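4. Preparar la habitación y tomar medidas

Bueno, ya tienes Brusteo instalado y la licencia activada (si no, vuelve al apartado 3, que es cortito). Ahora toca la parte que a mí más me gusta: pasar tu habitación al plano. Yo la primera vez lo hice con prisas y acabé con un pasillo por el que no cabía ni el gato, así que te cuento cómo lo hago ahora.

Lo que vas a necesitar

Cinta métrica de cinco metros o medidor láser. Yo uso un Hotach viejo y va de maravilla.
Papel y lápiz. Sí, aunque tengas la tableta al lado.
Una escalera baja, si quieres medir la altura del techo con cinta.

Precaución: no te subas a una silla con ruedas para medir el techo. Y si usas láser, no lo apuntes a espejos ni a los ojos de quien te esté ayudando.

4.1 Medir

1. Haz un croquis a mano de la planta. No hace falta que quede bonito, solo que se distingan las paredes, las puertas y los recovecos.

2. Empieza por la puerta y ve siempre en el mismo sentido. Yo voy hacia la izquierda por pura costumbre.

3. Mide cada pared a la altura del rodapié y otra vez a media altura. En casas antiguas las dos cifras casi nunca coinciden; apunta la menor.

4. Mide las dos diagonales. Si la habitación es rectangular y las diagonales salen distintas, alguna esquina no está a escuadra y Brusteo te lo va a preguntar luego.

5. Anota el techo en dos puntos. El de mi estudio da 237 cm junto a la ventana y un pelín menos al fondo.

Nota: trabaja siempre en centímetros. El programa acepta milímetros, pero si mezclas unidades no avisa, y te puede salir una pared de varios pisos de largo (me ha pasado, y menudo susto).

4.2 Levantar las paredes

1. Abre Archivo, Proyecto nuevo, y elige Habitación vacía. Las plantillas de ejemplo son muy monas, pero luego cuesta más borrar que dibujar.

2. Marca la primera esquina y escribe la longitud con el teclado, sin arrastrar el ratón. Pulsa Intro y sigue con la siguiente.

3. Cierra el contorno volviendo al punto de partida. Si te queda un hueco pequeñito, pulsa Ajustar cierre; si es mayor que el ancho de un dedo, revisa las medidas.

4. Añade las puertas y elige hacia qué lado abren. Este paso se olvida muchísimo y después no hay manera de colocar un armario detrás.

5. Guarda. El guardado automático existe, pero viene desactivado — cosas de Dumlao, que es quien hace el programa.

4.3 Suelo y materiales

1. Ve a Superficies y descarga el catálogo Bustalura. Trae más de 440 acabados, con tarimas, cerámicas y pinturas. La primera descarga tarda un rato, así que aprovecha para hacerte un café.

2. Elige un formato de baldosa y gira la trama desde Orientación. Antes de decidirte, cambia a la vista en perspectiva: las juntas engañan mucho desde arriba.

3. Para las paredes, empieza con un gris pálido y deja el color para el final. Con un tono neutro se ven mucho mejor las sombras de los muebles. 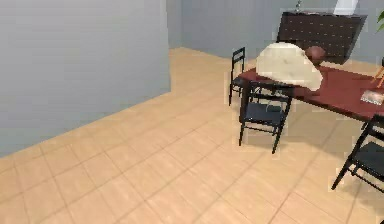 4.4 Colocar los muebles

1. Mete primero las piezas grandes y oscuras, que son las que más pesan a la vista. Las sillas y las lámparas pueden esperar.

2. Crea los muebles que ya tienes en casa con Mueble propio. Mi aparador mide 152 cm de largo y no se parece a nada del catálogo, pero con una caja del mismo tamaño me apaño.

3. Activa Zona de paso. Si el suelo se pone naranja, falta sitio para caminar.

Precaución: la zona de paso no tiene en cuenta los cajones abiertos. Ábrelos tú desde Propiedades y comprueba que no chocan con nada.

4. Haz una copia del proyecto antes de probar otra distribución. Ponle un nombre que entiendas dentro de un mes, no "prueba final 2".

Para imprimir el plano a escala, sigue en el apartado 5.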